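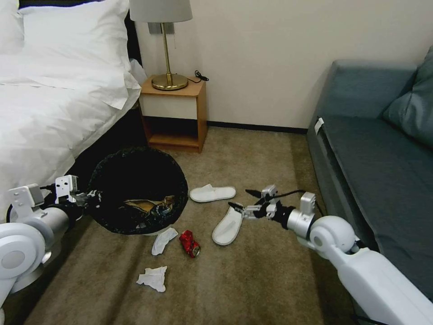 What made you quit the bank and buy a small-town inn?

"I was tired of my commute and I like feeding people breakfast," the owner of the Flinthorpe told me, pouring us both more coffee. She bought the place in December, all 36 rooms of it, and moved into the one over the kitchen with her dog.

I'd asked for half an hour and stayed most of the morning (the biscuits were a big part of that!). She talks fast and jumps up a lot. The first winter was rough, she said. "The boiler quit twice, and the repair bill was $3,785. I cried in the pantry, then I went and made pancakes."

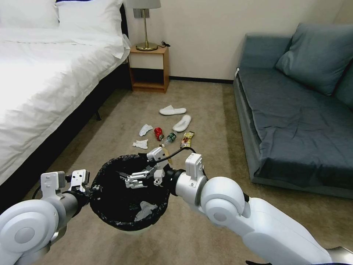 A guest room at the Flinthorpe, trash bin and carpet.

Her regulars are mostly hikers coming off the Druvham trail, and they eat like it. "We went through 400 eggs one week. I had to beg the farm down the road for more."

Would she go back to the bank? She laughed so hard the dog barked. "Ask me when the roof's paid off," she said, and went to check on the oven.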